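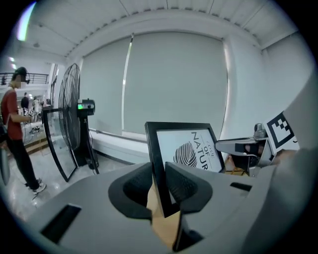 Can a machine tidy my living room yet?

Short answer: parts of it, and I'm more excited about those parts than I've been in years!

Take a picture frame. I've moved the leaf print, the one with CODE OF NATURE up the side, more times than I can count, and I never once thought about how. You pinch the bottom edge, it wants to tip, your wrist fixes it. With two soft black pads holding the lower edge, all of that has to come from somewhere else. It leans a little to the right and I love that – it's exactly how I carry one.

Uzma Niazi told me back in July that her group wanted 4000 grasps of ordinary house stuff before they'd trust any numbers. Frames, mugs, towels, the lot. They have almost 155 kinds of object on the list now, and the flat ones are still the hard ones (glass is worse, ask Bartosz Duda about glass).

So where are we? Picking up and putting down, I'd say yes. Hanging that same frame on a nail you can't see, no, and I'd give it 2 more years. Folding a fitted sheet I'm not even going to guess at. I can't do it either.

Next post: Radomir Kovačević wants me to write up the Dikus dishwasher trials, racks and all. I have pages of notes – mostly about forks.

Contact | Copyright Broltik Notes | Back to top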